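Category: How Stuff Works > Robots
Last updated: December

Who Looks After the Robot?

Robots never complain about chores. Their joints do it for them, by squeaking, wobbling or stopping dead at four in the afternoon on a Friday.

A robot arm is a row of stiff pieces with joints between them, a bit like your shoulder, elbow and wrist. Every joint has to know how far it has turned. If one is wrong by a tiny amount, the hand at the far end misses by a lot, and your cup gets poked instead of picked up.

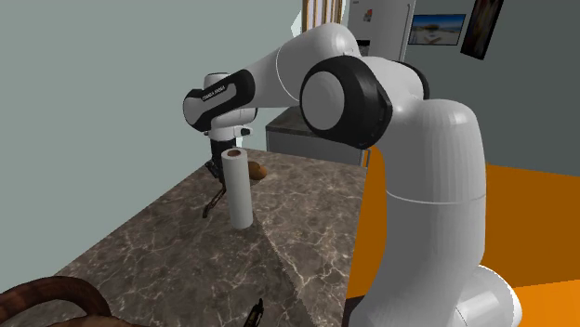

Fixing that is called calibration. At Kukton, Severin Strebel sends the arm to a spot he has measured very carefully, then checks how far off it is. He types in a correction and tries again. His record is 16 tries, and he would like you to know he was tired.

Next comes the gripper. Lorenz Ammann wipes its fingers clean, checks the screws and makes it open and close 349 times while he eats a sandwich. Dirty fingers slip. (Yours too. Wash them.)

Before any of this, somebody presses the stop button to make sure it stops things. It is a very dull test, and Lorenz does it every single morning.

Then the arm goes back to work, and everyone waits to hear which joint will squeak next. Severin has his money on the elbow.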